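4.2 House rules for the bench

When Séverine Fleury and I started writing the rules for our pick-and-place work, we figured we'd be done in an afternoon. We weren't! The first draft ran to 23 rules, and most of them were things one of us had gotten annoyed about once. Hauke Kuhlmann went through it with a red pen and got us down to 8, and those are the ones I talk about in this section. (The long list is in the appendix if you like that sort of thing.)

I should say up front that these are working rules for a small bench arm in a shared lab. They don't replace a proper risk assessment, and our lab at Clumcombe has one of those too, signed and kept in the binder by the door. What we were after was the layer underneath, the stuff people do between switching the arm on and saving a run.

The first two rules are about edges. Our operators at Prerkano were happy to let the fingers come down anywhere the arm could reach, and that's fine until there's a step in the work area. A board next to a lower tabletop gives you two heights, and if there's a metal rail along the border you've got a third thing to hit. So Rule 1 says you write down every height in the reachable area before the first run, and Rule 2 says that any move from one surface to the other goes up first, then across, then down. No diagonal shortcuts, even when the cube is right there and you're in a hurry.
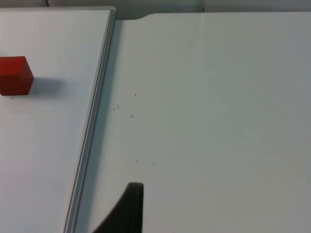
Figure 4. Wrist camera view with the red cube on the board at far left, the aluminum rail, and the lower tabletop with a gripper finger over it.

Rule 3 came out of views like the one in Figure 4, and it's the one I'd fight for. The cube runs out of the picture on the left, so you can't get its full outline from that view alone. Our rule is that a grasp may not be planned from a view in which the target touches the image border. You move the wrist, get the whole object in, and plan from there. Corentin Lecomte thought this was too strict, and he had a point, as a decent tracker can carry the object's position over from an earlier view. We ended up writing in an exception for that, but the operator has to note it in the run log, and the noted runs are kept apart when we compute grasp error.

Rule 4 is about shadows and marks. Look at the gray shadow stretching out to the right of the cube, and then at the little dark specks on the tabletop. A person doesn't think twice about either one. A color threshold somebody set too loosely might think about them a lot. We ask for a blank reference shot of each surface at the start of a session, and for a wipe-down before that shot. Whatever is still there after the wipe stays put until the session ends, because a table that changes halfway through is much more of a pain than a table with a few dots on it. Baptiste Sabatier added that the lamps shouldn't be moved either, and we folded that into the same rule.

Rules 5 and 6 cover cables and hands. Any loose cable that can show up in the wrist view gets tied back or gets listed as a fixed obstacle, your pick, but you have to do one of them. And hands stay off the surface whenever the arm is enabled. I know, everybody says that. We wrote it down anyway and put the enable switch where you need to step back to reach it, and that did more good than the sentence did.

The last two are paperwork, sorry. Rule 7 asks for the finger type and the date it was fitted, and Rule 8 says the rule sheet carries a version date and the run log points to it. The version used for all the runs in this paper is dated 4/7/25. Marcelle Marchal keeps the master copy, and changes go through her.

We tried the sheet out with 6 operators from the Vidal and Stidar projects before settling on the wording. Their comments mostly had to do with Rule 3, and I come back to those in Section 5.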